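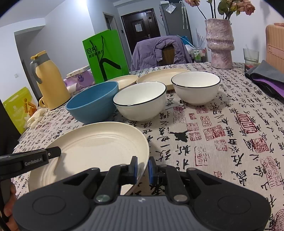

The Lamorden tableware line is supplied by Fasdale for tea rooms, small restaurants and home use. It consists of plates and bowls sold singly or as a mixed table set. All pieces of the same type share one rim profile, so replacements can be ordered at any time without rematching. The round plate in cream has a raised curved rim and fine concentric ridges around a flat center. Bowls come in matte blue with a darker blue interior, or in glossy white with a thin black rim.

Ordering
Plate, cream: item 2343-P
Bowl, matte blue: item 2343-B
Bowl, white with black rim: item 2343-W
Minimum trade order: 15 pieces, any combination
Carton quantity: 5 per inner box

Care
Wash before first use. Do not use abrasive pads on the matte blue finish; metal cutlery marks can be removed with a mild paste cleaner. Stack plates with plates only.

The calligraphy tablecloth is not part of the line and must be ordered separately from Vatura. Trade inquiries go to Pallavi Dubey at the Fasdale sales desk. The next production run closes in June.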